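About Flostby

Flostby began with a binder. Our founders had spent years visiting workshops where two-armed robots were set up on ordinary tables, and they kept seeing good habits that lived only in one technician's head – where you stand when the arms are live, how far the stop button may be from your chair, who is allowed to change a speed limit. They started writing those habits down, and by August the binder had grown to 66 pages and other people were asking to borrow it.

Today we help small labs, schools and makers write house rules they can really live with. Our Devlow Checklist covers the start of a session, and the Nanayakkara Log is where every odd noise and near miss goes, however small it may seem. We've read through more than 3,000 log entries so far, and we still learn something from them (mostly about cables!).

We like to work on tabletop jobs with everyday objects, peppers and bowls and bins, as the rules for sharing a space between two arms are easiest to talk over when everybody can see what's being reached for.

Two arms, one table, and plenty of peppers:

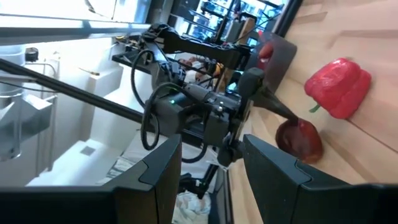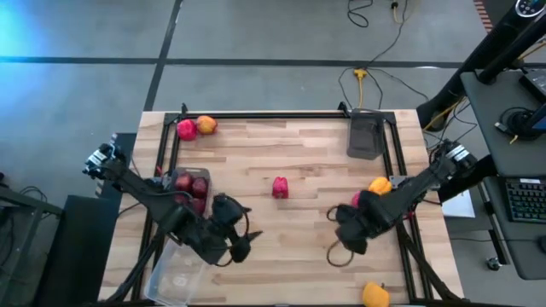 Our training room at Hakeck is open to visiting groups of up to 5, and we're always happy to read through a draft of your own rules, even a very rough one. Do write to us and tell us what you're working on – we answer every letter, though we can be a bit slow when classes are running.

Page updated October 2025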